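The Colour of Fadska

My aunt Hajnalka sold perfume and lipstick for thirty-one summers from a shop so narrow that two customers with handbags had to agree beforehand which of them would breathe in.
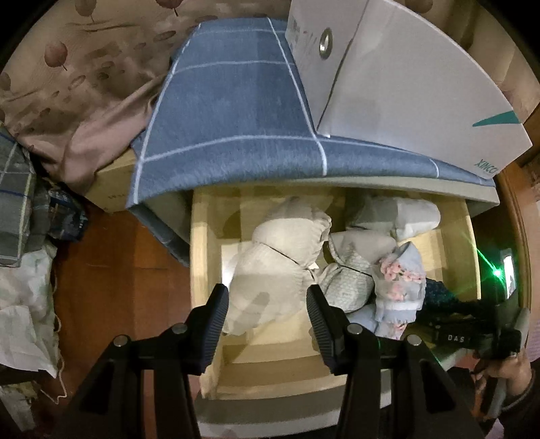
It stood on the corner by the tram stop in Fadska, and in August, when my mother was working, I was sent there to be useful, which mostly meant dusting the testers and keeping my fingers out of the cold cream (I was not always good at the second part).

The lipsticks were made by a little firm called Pap, long gone now, and they came in plain grey tubes with a number on the bottom and no name at all. My aunt thought this was a great pity. A woman could not be expected to fall in love with a number, she said, and so she named them all herself, in pencil, in a school exercise book which she kept under the till. There was Burnt Jam, and Sunday Gloves, and Cousin's Wedding, and a brownish one she called The Dentist's Wife, though never when the dentist's wife was in the shop.

Number 183 had no name. She had left the line blank, and whenever I asked she would say she was still thinking about it, and would I please go and see to the window.

One Wednesday, at that sleepy hour after lunch when even the trams seemed to be having a lie-down, Mr Golob came in. Dušan Golob mended clocks across the road, and I had never seen him without his apron, but there he was in a good brown jacket with his hair combed flat, looking at the face powders as if one of them might bite him.

"I should like a lipstick," he said. "For a lady."

"What colouring has she?" asked my aunt, very businesslike.

"Well," he said, and looked at her, and then rather quickly at the ceiling. "Dark hair. A bit of grey in it, at the front. She goes pink when she's cross."

My aunt, who was already going pink, took down the tray and tried them one after another on the back of her hand, stripe beside stripe, until it looked like a deckchair. He shook his head at Burnt Jam. He shook it at Sunday Gloves. When she came to 183, a soft, warm red like the inside of a plum, he said, "Oh, yes, that's her," and paid with a note that was far too big, and went out without his change or the lipstick.

She stood for a while holding the little grey tube. Then she told me to mind the shop, and not to sell anything to Levente Vida on credit, whatever he said about his mother, and she crossed the road in her slippers.

I sold a bar of lavender soap and ate most of a peach. When she came back her mouth was the colour of the inside of a plum, a little crooked on one side, and she took out the exercise book and sharpened the pencil with great care.

I looked, of course, as soon as she had gone to put the kettle on. On the line beside 183 she had written Change Owing.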